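Skidotow Forums > Home and Laundry > Washing soft toys in a front loader
Thread 2409, 34 replies, showing page 2

brivix63
Back with the panda question from page 1. The care label has faded so I can't tell what the toy is stuffed with. I was going to do it at 30 on the delicates setting, on its own, with half the usual liquid. No softener.
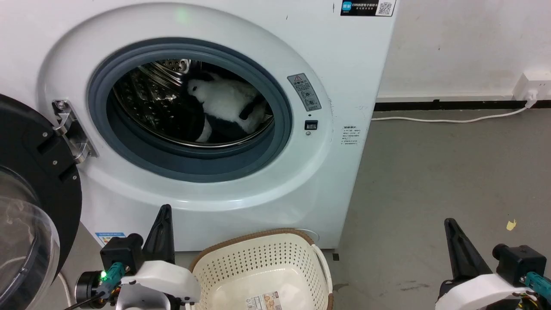

My main worry is the black patches running into the white fur. I dabbed one with a damp cloth this morning and nothing came off, but a full wash is a different matter. Has anyone done a black and white one?

Cowie
Don't put it in by itself. One soft toy soaks up water and throws the balance out on the spin. Add a couple of old towels, white ones, and tie it in a pillowcase.

rurville_lass
I disagree about the towels. They leave bits all over the fur and you'll be picking them off for a week. Pillowcase yes, towels no. Drop the spin to 400 if your machine lets you.

Cowie
Never had that with old towels – new ones, maybe.

tubandpeg
I wouldn't machine wash it at all without knowing the filling. Sponge it over and leave it by an open window.

brivix63
Thanks all. Going with the pillowcase and a low spin, and I'll put a colour catcher sheet in too. How long do they take to dry indoors?

rurville_lass
Mine took 2 days on a rack. Turn it now and then and squeeze the middle to check, the fur dries well before the inside does.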